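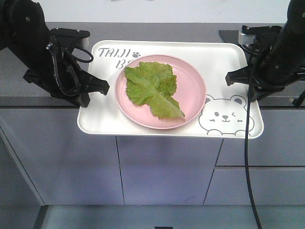

La hoja en el plato rosa, con los dos brazos cerca de la bandeja.

Diario de software, la parte de la cocina
16 de enero de 2023

Llevo 7 semanas con el planificador de la tarea de la verdura y quiero escribir lo que aprendí antes de olvidarlo. Pido disculpas por mi español, lo practico también en este blog.

El problema principal era la percepción. Una hoja de lechuga no tiene una forma fija, y mi primer detector calculaba una caja y tomaba su centro como punto de agarre. Con objetos rígidos esto funciona bien. Con una hoja, el centro de la caja cae muchas veces sobre el plato. Ahora segmento la hoja, busco el nervio y propongo 6 agarres a lo largo de él. El planificador elige el primero que tiene una trayectoria sin colisión para los dos brazos.

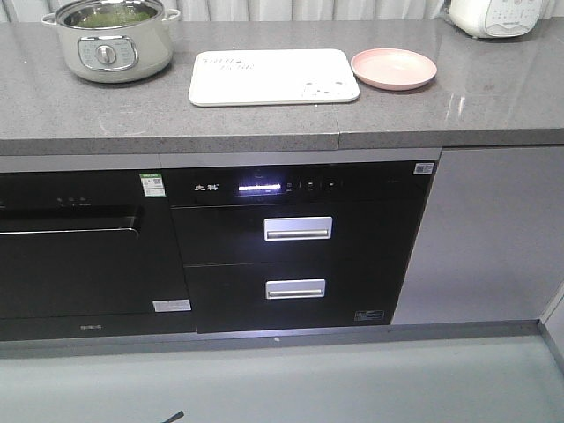 La verdura dentro de la olla; a la derecha, el plato.

Para soltar la hoja no uso ningún modelo fino. Ajusto un círculo al borde de la olla y pido que la pinza baje por el centro. Simone Marinho me sugirió bajar más despacio en el último tramo, y lo puse como parámetro en el archivo de configuración.

Después está la cámara de la muñeca. De cerca casi todo sale borroso, y la profundidad cerca de un borde blanco y liso es muy mala. Durante días busqué el error en la calibración, pero estaba en mi filtro:
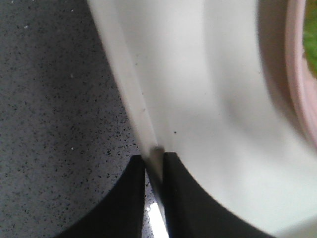

eliminaba los puntos aislados, y de un borde delgado solo quedan puntos aislados. Cambié el filtro por un ajuste de línea sobre la imagen en gris. Es más lento, pero la línea no salta entre un ciclo y el siguiente. Para probarlo repetí los registros guardados desde septiembre, más de 3,000 secuencias, con la herramienta Pernisov que escribió Yulan Peng. Sin ella no habría encontrado nada.

Lo que todavía no me gusta es el cambio entre la cámara fija y la de la muñeca. Cuando las dos estimaciones no coinciden, el controlador espera, y a veces espera demasiado. Pienso mezclar las dos con un peso que dependa de la distancia al objeto.

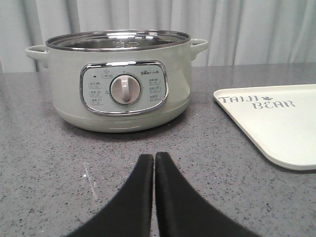
Fotis Raptis: Yo no pondría el peso según la distancia, lo pondría según la covarianza de cada estimación. Con la distancia vas a tener que ajustar el parámetro otra vez para cada objeto. ¿Publicarás el ajuste de línea?

Gracias, Fotis. Lo intentaré con la covarianza esta semana. El código del ajuste lo subo cuando termine de limpiar los nombres de las variables, que ahora están en tres idiomas.

9 veces compartido
6 comentarios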